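The Eleventh Rule
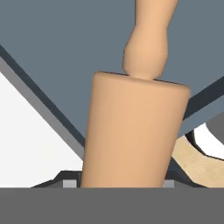
Fiachra Phelan
Writer and line trainer, Carhuamaca

At Restton we had 11 rules for the simulator, and the last one was mine. A held object must stay in view until the hand has let it go.

I wrote it in December, after the tan cylinder. It was a simple thing, with a knobbed handle on top. My colleagues called it the rolling pin. The arm had to hold it upright and then put it down. We ran the task up to 3000 times, and in the log every run was marked as good.

Then the people from Plarkow came to inspect us. Their woman was quiet and she had cold hands. She asked to see run 1804.

"Where does the arm think the pin is now?" she asked me.

I read the numbers to her. She put her finger on the screen, a little to the left.

"And where do you see it?"

I did not answer quickly. In my country it is polite to wait before you admit a mistake, and I waited a long time.

We wrote the rule together that evening, in six words, and later I made it longer. She corrected my grammar only once. When she left, she forgot her gloves on my desk, and I sent them to Plarkow with the new page folded inside the left one.

She sent back the page, signed. She kept the rule about the pin and crossed out rule four.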